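2023-05-16

Up before the radiator and already cross about the organizer. It has taken over my head the way a bad song does. I lay there at an hour I won't write down, sorting lotions by height.

The facts, so I can laugh at them in September. The Datitz catalog has 136 pages of things to put other things in, and I read them all, on paper, with a pen. Then I ordered nothing and went on keeping my own toiletries in the Plullora shoebox under the sink, where they have lived since the move. I am a person with strong opinions on storage and a shoebox.

Spent the morning on the wooden one again. Everything had to come off the table first, and of course each thing I took off was something I needed a minute later. The tape went missing twice. I found it both times on the windowsill, where I had put it for safekeeping.
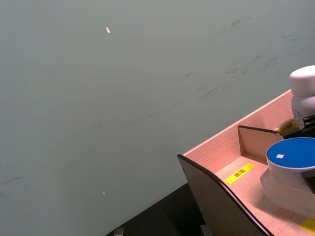 Labels are where I lose my patience with the whole idea of tidiness. If a compartment needs a note telling you what goes in it, the compartment has failed, or you have. And yet there they are on the floor of the tray, bright yellow, one of them lying just in front of the little divider and set along the slant of the thing, and I have to admit my eye goes to them before it goes to the wood. The curved front with the dark brown edging deserved better company. My other grievance is the gray-green surface with its scuffs, which I wiped at for longer than I'd like to say. Scuffs don't wipe. I knew that, and I wiped.

Lunch was crackers over the sink. Then a long argument with myself about whether bottles belong at the back because they're tall or at the front because you want them. I came down on the side of the back, mostly for looks. Lipstick gets its own label – 口红 – on the middle shelf, which seems fair. Nothing in a bathroom goes missing like a lipstick. I own 2 and have seen neither since the Sowerby weekend.

The drawer I'm leaving alone. Every drawer I have ever organized has turned back into a drawer within a week: rubber bands, a dead watch, a key to an apartment I left years ago. Better to let it get on with it.

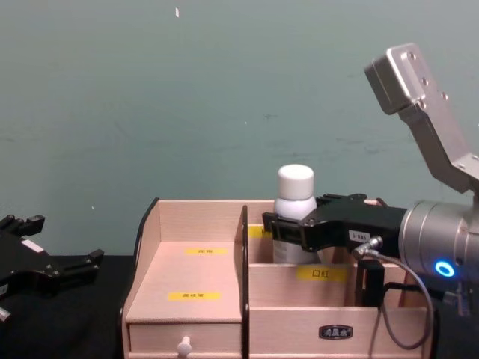 The white bottle in the back compartment, taller than the wall behind it.

Looked at it again before supper and decided I like the pale wood, even the pinkish cast, which I had been rude about all week. The teal-green wall is kind to it. My own bathroom wall is the color of weak tea and is kind to nobody.

Came home resolved. Took out the shoebox, tipped it onto the bed, and found three combs, a hotel sewing kit and a tube with no name on it that smelled of oranges. Threw away the tube – then went and got it back. Everything is in the shoebox again, but the combs are all facing the same way.

Must return the Ridotar hooks tomorrow. They don't hook.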